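Stokell Bench Help > Arms and Grippers > Cabling and Wear

Gripper cable loops out when the wrist turns. Retie it or leave it?

Posted by mornex_bench
26 June 2024

We run a tabletop arm over a white table with play kitchen stuff on it (toaster oven, plates, colander, strawberries). The gripper cable was tied by whoever set the cell up and I have never liked it. On fast moves it swings out in a big loop beside the gripper head, and the other stretch trails over the table on the right, toward the plates.

The Clustden setup sheet says to leave "adequate slack," which tells me nothing. The vendor's answer was to buy their cable guide kit. I have my doubts that a plastic clip fixes anything. The arm has 700 hours on it and twice this month the gripper dropped off the bus in the middle of a move, then came back by itself after a restart. Is the loop the likely culprit, or am I about to retie a perfectly good cable?
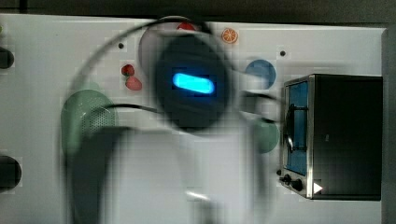 2 replies, sorted by votes

pichon_cell_2

I wouldn't buy the kit yet. I wouldn't blame the loop yet either. A dropout that clears on restart can be the connector, the cable, or the power supply sagging, and people love to blame the cable because it's the part they can see.

Power down and lock out before you touch any of it. Unplug the gripper end and look at the pins. Put it back and tighten the collar by hand. Then, with the arm back on and the speed turned right down, turn the wrist to each end of its range and watch the cable from outside the guard. If it goes tight at either end, you have too little slack and the connector is taking the pull. If it never goes tight, shorten the loop a bit at a time and run the same check after every change.

Use hook-and-loop straps. Zip ties pulled hard will crush the jacket, and I have replaced 3 cables that died exactly under the tie. Leave the stretch right behind the connector free to bend.

I also don't believe the "good for 2,000 hours" talk you get about these cables. It depends on the bend, and nobody quoting that number has seen yours.

Clear the middle of the table for the test moves. Ours was set out like this, items pushed up and to the right, so a hanging cable had less to catch on.
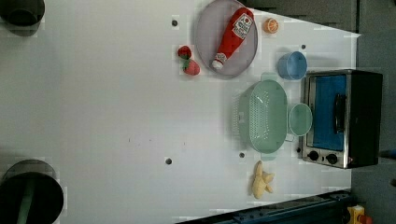

Table layout: plate and ketchup bottle at the top, oven on the right, middle left open.

If it still drops out after all that, swap the cable with a known good one before you order anything. Log the joint angles each time it happens. Same angle every time points at the cable. Random angles, I'd go look at the supply.

stillwaiting39

had the same thing, reseated the plug and it went away. didn't change the loop at all. can't prove that was it though, we updated the firmware the same day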